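Dirasora Kitchen Garden
Start Here Recipes Preserving Garden Pantry About
Preserving > Relishes and Chutneys > Red Pepper Relish
6 min read

How to Make a Sweet Red Pepper Relish

I've been making a version of this relish every summer since we moved up to Bidomach, and every year I fiddle with it a little, so if you have an older copy stuck to your fridge please don't be alarmed that the vinegar has gone up and the sugar has come down. It's a soft, jammy sort of relish, sweet first and then a bit sharp, and it goes with nearly everything (cold lamb, cheese on toast, a plain boiled egg when you can't face cooking). January is when I make the most of it, when capsicums are cheap and the garden is handing them over faster than we can eat them. I grew up calling them peppers and my neighbours call them capsicums, so you'll find both words on this page and they mean the same thing!

What you'll need

6 large red peppers
2 brown onions
300 ml apple cider vinegar
200 g white sugar
1 teaspoon salt
1 teaspoon mustard seeds
A thumb of fresh ginger, grated
A small red chilli, if you like a bit of warmth

You'll also want a wide, heavy pot and a few clean jars with lids that seal properly. Wide matters more than deep, as the liquid has to cook off, and in a tall narrow stockpot you'll be standing there until teatime.

Choosing the peppers

Go for ones that feel heavy and firm, with glossy skin and a fresh green stem. A few wrinkles won't hurt, and I'll happily use a pepper that's a funny shape, but leave out anything with soft patches or mould. If they've come from the garden, give them a good wash and look around the stem, where the earwigs like to hide. Mine are mostly Condori this year, a long-season plant I raised from a swapped packet, and they have thick walls and hardly any seeds to fuss over.

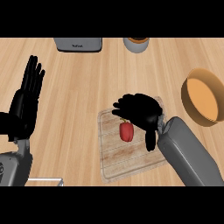 Cut off the tops, pull out the core and the pale ribs, and slice the flesh into strips before dicing it. I like my dice about the size of a pea. You can use a food processor if you're in a hurry, but do it in short bursts and stop early, or you'll have soup. The onions get chopped to the same size, and you may as well do them last so that you only cry the once.

Cooking it down

1. Put the peppers, onions and salt in the pot over a low heat with a splash of the vinegar. Lid on, and leave them to soften for 20 minutes or so, stirring when you walk past.

2. Add the ginger, mustard seeds and chilli and give it a couple of minutes, until the kitchen smells wonderful.

3. Pour in the rest of the vinegar and all of the sugar. Stir until the sugar has dissolved, then bring it up to a gentle bubble.

4. Take the lid off and let it simmer for 42 minutes. I know that's an oddly fussy number, but it's what my timer has been set to for years. Stir more often towards the end, when it can catch on the bottom.

It's ready when you can drag a wooden spoon through the middle and the gap stays open for a second or two. It will thicken more as it cools, so don't chase a stiff set in the pot.

Filling the jars

Wash the jars in hot soapy water, rinse them, and dry them in a low oven while the relish finishes. Ladle it in hot, wipe the rims and screw the lids on tight. Let them cool on a folded tea towel, then keep them in the fridge and use them within a month. I haven't tested this one for keeping in the cupboard, so please don't.

The cores and onion skins can go in the compost. Ours go to the heap my family calls Humus, as though it were a pet, and every spring a few stray pepper seedlings come up out of it. I pot up the strongest ones and give the rest away at the gate.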